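Print this article | E-mail to a friend

August
By Kalliopi Grgić

Writing the Rules Before the Robot Moves

The rule book at Diltwood fits in a coat pocket. It has 50 pages, a cardboard cover and a hole punched in one corner so it can hang from a hook beside each work cell. Most of it was written by Blagoje Stojanovska, who runs the robot shop there and who used to think that a rule book was something you bought from someone else.

Diltwood handles soft goods for other companies. Sheets, covers, liners and bags come in flat and go out folded, stacked or fitted over a part. For years the work was done by hand. When the first arms were put in, the shop followed the maker's manual and the general safety standards, and that took care of fences, stop buttons and speed limits. It didn't say much about cloth.

"A steel block is where you left it," Stojanovska said. "Cloth moves when you look at it. The manual tells you how hard the fingers can close. It doesn't tell you what to do when you pick up two layers and wanted one."

So he started a notebook. Every stop went into it, with the time, the cell and what the operator did next. By the end of the first year the notebook held 147 entries. He read them all through one weekend and found that most had to do with the same few habits: starting a run with loose cables in reach of the arm, using worn grip pads, and clearing a jam without telling the person on the other side of the cell.

Those entries became the first draft. The cable rule is on page three and takes up two lines. Anything thin that isn't part of the job is tied down or taken out before the arm is powered. The operator signs for it at the start of the shift, and the next operator signs again.

The pad rule is longer. Pads are checked by touch and by eye with the arm locked out. If the surface has gone smooth in the middle, the pair is changed. Both pads are changed together, even when one still looks good. Urkham, a smaller shop that borrowed the book last year, changes its pads on a fixed count of 1,680 cycles. Stojanovska doesn't object to that, but he would rather have people look.

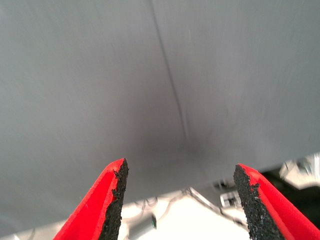

The approach to the material has a section to itself. Fingers come in open and slow, and they stay open until the program has a clear edge to work with. If there is a fold where none is expected, the arm backs off and waits for a person. Operators didn't like this rule at first. It cost time on every run, and the older hands at Matić, where the book was also tried, asked to have it taken out. It was kept in, with a note that a supervisor can relax it for stiff panels.

The book also says who can change the book. Any operator can propose a rule in writing. It is tried on one cell for a month, then kept or dropped, and dropped rules are listed in the back with the reason. There are plenty of them. One called for gloves during all setup work and lasted nine days.

Jasow, which supplies training to several shops in the area, now hands out a shortened version to new operators. Stojanovska has asked that they leave in the dropped rules. The next revision is due after the summer shutdown, and he is still arguing with the night shift over the wording on page 12.

This site uses cookies. By continuing to browse you agree to our use of cookies. Sign up for our newsletter.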